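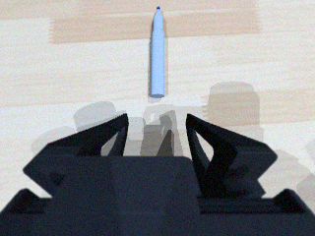 Unit 4. Marking and Labeling of Samples

1 September 2023
Sanne Dewulf

4.1 Scope

This unit covers the labeling of water and sediment samples from collection to disposal. It applies to the field course at Gadton and to all work in the teaching laboratory. Chain-of-custody forms are treated in Unit 5. Preservation and holding times are in Unit 6 and are mentioned below only where they affect the label.

4.2 The sample identifier

Every container carries one identifier. It is assigned before the container leaves the laboratory and is never reused, even if the container comes back empty. The identifier has three fields separated by hyphens:

site code, two letters
station number, two digits
serial number, four digits

A sample from station 07 at Gadton might therefore read GA-07-2174. The serial number runs on from one course to the next and does not restart at a new site. Depth, date and analyst are not coded into the identifier. Past attempts to do so produced long strings that were copied incorrectly in the logbook.

Write zeros without a slash. Write the numeral one as a single vertical stroke. The letters I and O are not used in site codes.

4.3 Label contents

The label shows, from top to bottom: identifier, date and time of collection, depth in meters, preservative (or "none"), and initials of the sampler. Time is local, on the 24-hour clock. If a sample is split, each part receives its own identifier and the parent identifier is entered on the last line of the label, preceded by "ex".

Duplicates are labeled as ordinary samples. The laboratory must not be able to tell from the label which containers are duplicates. Their pairing is recorded in the field logbook only.

4.4 Inks

An ink consists of a colorant, a carrier and a binder. The carrier evaporates or soaks into the surface, and the binder holds the colorant in place.

Water-based inks spread on wet paper and do not adhere well to polyethylene. They are suitable for whiteboards, draft maps and bench notes. Alcohol-based inks bond to most plastics and to glass and resist water once dry, but they are removed by ethanol and acetone. They must not be used on containers that will be wiped with solvent. Pencil is unaffected by either and is required for all tags placed inside a sediment bag.

Color has no meaning in this course. Pale inks are excluded from labels on account of poor contrast under a headlamp and in photocopies. Use black or dark blue.

4.5 Placement

Label the body of the container and not the cap. Caps are exchanged during filtration. Apply the label to a dry surface at room temperature, before filling, and cover it with clear tape that overlaps its own end by at least 2 cm.

4.6 Corrections

Strike out an error with a single line, write the correct value beside it and add your initials. Do not overwrite. If the identifier itself is wrong, keep the original label in place, attach a second one below it and report both to Wim De Haan the same day.

4.7 Exercise

Sheet B lists 42 labels transcribed from the May field course. Mark each as acceptable or defective and cite the section that applies. Allow 30 minutes. Bring the completed sheet to the next session.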